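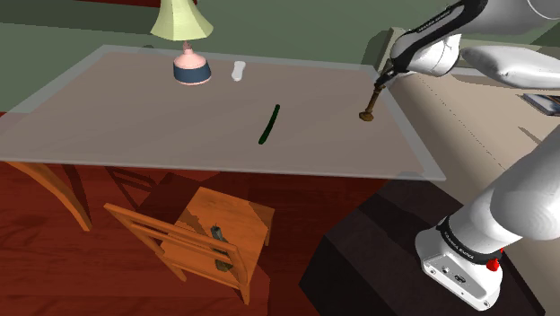
Can they clear a table yet? (split from the "what would you pay for a house robot" thread)

pladach_pete
OK so I've been reading the other thread and half of you seem to think we're 2 years out from a machine that tidies the living room. I run the packing line at a small shop and I'd love for that to be true, at work and at home! But every time I look closely it's one arm, one table and a couple of things on it. Lamp, cup or bottle, something green and skinny. My kitchen table at 7 pm has mail, a wet sponge and three kinds of cereal on it.

rcarhuamaca
You have to start somewhere. A long thin thing lying at an angle in the middle of a table is a perfectly good problem. The gripper has to come in lined up with it, close across the short way and not knock over the lamp when it swings back. In simulation you can run that all night and break zero lamps.
– Rigoberto

gladysg
Sure, but in simulation the cucumber doesn't roll. Or it rolls the way somebody told it to roll.

(I'm calling it a cucumber, fight me)

rcarhuamaca
Physics engines do rolling fine. Squishy is harder. If you told me wet lettuce I'd give you the point.

gladysg
I cleaned houses for years before I went into scheduling, so let me say what clearing a table is. You pick up the cup and there's a ring under it. You wipe the ring, and now you've got a damp rag and a cup. Then you see whatever got left on the chair and you have to decide if that's trash or somebody's thing. The picking up was the easy part of my day. Deciding was the job.
Gladys Guzmán

pladach_pete
The chair!! Yes. Stuff on a chair pushed in under a table. A fixed arm sitting on a stand is going to have a rough time with that.

brasell_fan
Counterpoint from the shop floor. We have a Gralex cell that loads trays, and it did 761 in one shift in July with two stops. No person on our crew wants that job back. So "can machines do chores" depends a lot on whether you let the machine pick the chore.

pladach_pete
How many different parts though?

brasell_fan
One part. Fine. Two if you count the left-hand version, and switching over takes most of a coffee break.

rcarhuamaca
That's kind of my point about practicing in simulation. You can move the lamp, swap the cup, change the color of the walls, and get more than 300 layouts before lunch. Your cell has only ever seen one tray.

brasell_fan
And my cell works, today, with grease on it. Show me one of your 300 on a real table with real grease and I'll buy the donuts.

rcarhuamaca
Real grease is fair. We're a good way off on grease.

gladysg
I'd take one that only did the cups. I mean it – if it went around the house at night and brought every cup to the sink, I'd pay for that before I paid for a new dishwasher. It can leave the cucumber.

cáceres_mike
My dad still won't use the dishwasher, so I guess we'll see. Does the Gralex thing need a fence around it? We're short on floor space and my boss is asking.

brasell_fan
Ours does. Message me and I'll send you the footprint drawing.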